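Who May Decide for the Sleeper?

In Flukcombe, where I have lived for many years, the small hospital asked its patients a question last January. If you cannot speak for yourself, who should say yes or no to a treatment? The letter went to 990 homes. Most people, I think, put it in a drawer, as I did at first.

The question is older than modern medicine, but machines have made it heavier. A body can now be kept breathing for a long time while the person is silent. Somebody must then choose, and the choice often falls on a tired daughter at four in the morning.

The Plonwood method, which the hospital prefers, asks her to imagine what the patient would want. The Ochoa method asks what is best for the patient today, as far as the doctors can judge it.
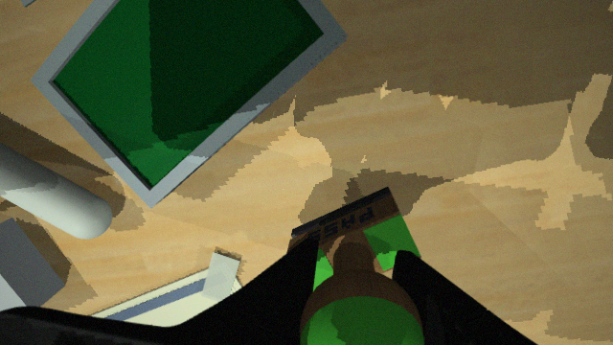
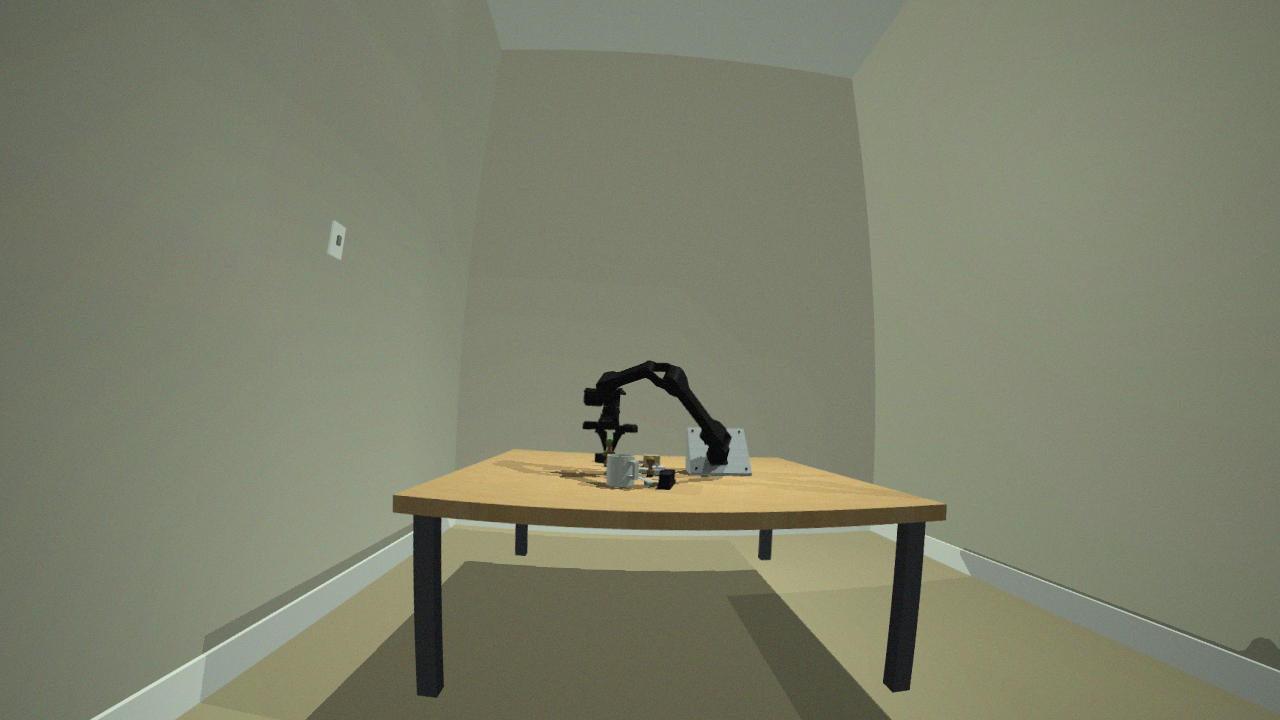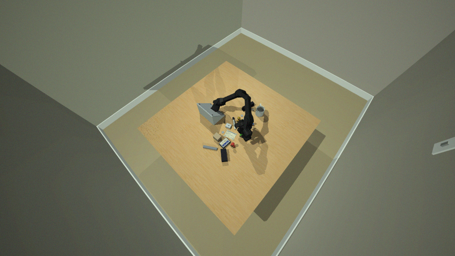 Three computer-rendered views with a wooden surface.

I have sympathy for both, and also a doubt. My own mother was 86 when she became ill, and she had told us two different things in two different years. When she was strong she wanted no tubes. Later, when she was weak, she wanted to see the spring. Which of these women should I have obeyed?

Philosophers answer that the earlier wish was made with a clear mind, and so it has more weight. I am not sure of this. A clear mind can also be a mind which does not yet know what illness is like.

The discussion group Flilutix, which meets above the library, spent two evenings on this point and did not agree. One member said that a written wish is a gift to the family. Another said it can be a burden, if the paper is old and the face on the pillow seems to say something else.

I have since taken the letter out of the drawer. The first page is filled in.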